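Concrete floors: who else skipped the flooring and just sealed the slab?
Home & Workshop > Floors, Walls, Ceilings

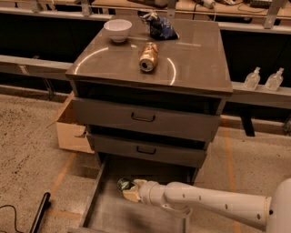
Gray drawer cabinet on the speckled concrete

slabhappy
Posts: 2113
OK I have wanted to start this thread for months and I'm finally doing it! I am a complete convert to bare concrete floors. We moved to Tistenmont two winters ago and the downstairs of the house had this awful glued carpet, brown going on green, and when I pulled up a corner to see what I was dealing with there was a perfectly decent slab under it. I stood there with the corner of carpet in my hand and basically had the whole plan in my head before I let go of it.

It took most of August. Carpet out in one evening (fun), tack strips out in two (less fun), glue off in what felt like a geological era. Then I rented a grinder, took the top off the slab so the little stones started to show, filled the tack strip holes, densifier, two coats of a water-based penetrating sealer, done. The speckle is my favorite part. Every bit of the floor is different and I still find patches I hadn't noticed.

So who else has done it? What did you seal with? Would you do it again? Tell me everything, I could talk about this all day.

marl_and_moss
Yes!! Did ours in the kitchen and hallway and I'd do the bedrooms tomorrow if my husband would let me. We used a densifier and then a guard coat, buffed with a rented machine that nearly took me through the patio door. It mops clean in ten minutes. Dog hair just sort of collects in one corner and waits for you.

How did you get the carpet glue off? Ours was the black kind and we had it tested before touching it, which I would tell anybody with an older house to do.

slabhappy
Ours was yellow, so the easier stuff. I also sent a piece off before I started and it came back clean. Tried a scraper with a long handle first, then a citrus stripper, then gave up being gentle and put a scraping head on the grinder. The stripper softened it into something like peanut butter and I had to carry it out in buckets. If I were starting over I'd skip the stripper completely and go straight to the grinder.

T. Benmoussa
I'm going to be the grump in this thread, sorry slabhappy, because I love your enthusiasm and I hate my concrete floor. Hate it. I ground and sealed 888 square feet and from November to March it is like walking on a lake. We ended up with rugs on nearly all of it, so now I own a very expensive thing to put rugs on. Anything you drop is gone, too. I have lost mugs, a casserole lid and one phone.

Also the echo! My wife puts a spoon down in the kitchen and I hear it in the shower.

marl_and_moss
Taha, is there any insulation under yours? Ours was poured over foam when the addition went on and it's honestly fine in slippers. My sister has a slab straight on dirt and hers is brutal.

T. Benmoussa
No idea what's under it. Dirt and regret, I assume. The house is old enough that I doubt anybody thought about foam.

quarterround
Edge insulation does a lot if you can get at the outside of the foundation. We dug a trench along the north wall and put two inches of rigid foam down the side, covered it with board, and the strip of floor along that wall stopped being the spot where everyone curled up their toes. It's a weekend of digging but it's cheap compared with tearing up a floor. Check what your area allows if you have termites.

slabhappy
Oh I love this, I hadn't considered the outside at all. Taha, I'll come and dig if you feed me.

And I'll give you the echo. We had it badly until the curtains went up and a couch arrived. A big bookcase full of actual books did more than either one.

Othmane Hamdy
Grinding floors has been my job for a good while so let me put in a word on sealers, because I see people choosing by the picture on the jug.

Penetrating sealer soaks in and leaves the floor looking like concrete. It won't peel. It will still let a spill mark the floor if you leave the spill there, so wine, lemon juice, vinegar, get those up quickly.

Topical sealer, meaning acrylic or epoxy or urethane, sits on the surface. More shine, better against stains, but it scratches, and when it wears it wears in the doorways first and you have to deal with the whole room to make it match.

Before either one, tape a square of clear plastic to the slab and leave it overnight at least, longer is better. If you've got beads of water under there in the morning, do not put a coating on it. I've been called out to so many bubbled epoxy floors. It's only a rough check, and if you're spending real money get a proper moisture test.

marl_and_moss
This is so useful, thank you. Does the plastic test mean anything in summer? We did ours in a dry spell and I've always wondered.

Othmane Hamdy
Less than it would in a wet spring. If you're coating, test in the worst season you have. For a penetrating sealer I wouldn't lose sleep over it.

fern_in_fevby
Going to disagree with Othmane a little on topical. I put a matte urethane on the floor of my sewing room four years ago, with a rolling chair on it every day, and the only wear is one dull patch where the casters turn. I get the peeling stories but I think a lot of that is people skipping the prep. Mine was ground, vacuumed twice, wiped down, and left alone until it was bone dry.

Othmane Hamdy
Fair, and a good urethane over good prep is a lovely floor. My trouble is that I meet the other kind. Put a mat under the chair, though!

quarterround
Can we talk about furniture feet? I dragged a dresser across mine the first week and there's a gray line I look at every day of my life. Felt pads pick up grit and then you're sanding the floor with them. I've gone over to hard nylon glides on anything heavy.

slabhappy
I'm still on felt and I swap them whenever they look fuzzy. Drawers are the sneaky ones, you give a sticky one a good yank and the whole cabinet walks an inch. A rub of candle wax on the runners fixed most of mine.

fern_in_fevby
Candle wax is genius, trying that tonight.

T. Benmoussa
Reporting back. I went and looked at the outside of my north wall with a flashlight and there is nothing there, bare block all the way down as far as I could poke. So I may be digging. I'm not saying I like the floor. I'm saying I might hate it less by Christmas.

slabhappy
TAHA! This has made my whole evening. Take photos of the trench please, and tell us which foam you go with.

quarterround
Call before you dig, the gas line always runs exactly where you want the trench. And slope the soil away from the house when you fill it back in.

T. Benmoussa
Will do. Shopping for a shovel now. Still keeping the rugs.

marl_and_moss
Side question while everyone's here: has anyone sealed stairs? We have three concrete steps down to the laundry and I'm nervous about making them slick.

Othmane Hamdy
Penetrating only, and don't polish them. If you want a coating, mix a fine anti-slip grit into the last coat and try it on one step first. Walk on it in wet socks while holding the rail. You'll know right away.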